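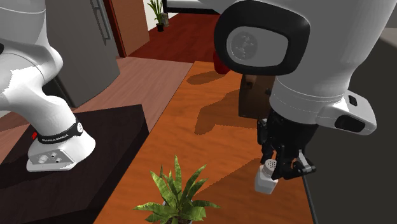

*Braço com pinça de dois dedos a segurar um frasco pequeno de tampa perfurada (ambiente simulado).*

## Zendov Mesa – kit de segurança para células de manipulação

O kit Zendov Mesa reúne os limites de força, as zonas de trabalho e as listas de verificação para braços montados em bancada. Serve tanto para a célula física como para o modelo simulado. Referência: 176.

**Incluído**

- Perfis de força para pinças de dois dedos
- Modelo de avaliação de riscos segundo a ISO 12100
- Guia de aplicação da ISO 10218, em português, 82 páginas
- Ficha de registo de alterações

**Boas práticas na preensão**
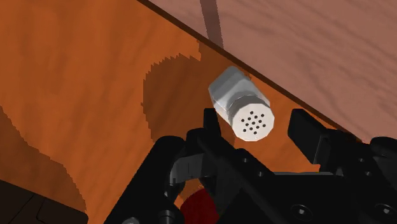
A avaliação de riscos faz-se por tarefa e inclui a pinça, a peça e a superfície de apoio. Mudar de peça obriga a rever a ficha. Os objetos junto ao bordo da mesa, como o saleiro deitado entre os dedos abertos da pinça, entram na categoria B do guia: aproximação a velocidade reduzida e zona de queda interdita a pessoas. O cabo da pinça verifica-se em todo o curso do braço.

**O que o kit não cobre**

Não substitui a avaliação da instalação final – essa cabe ao integrador. Plataformas móveis ficam de fora.

**Encomendas e apoio**

Preço: 143 € por célula, IVA não incluído. A próxima revisão do guia sai em janeiro. Dúvidas técnicas: Ratree Thaweesak, Didard.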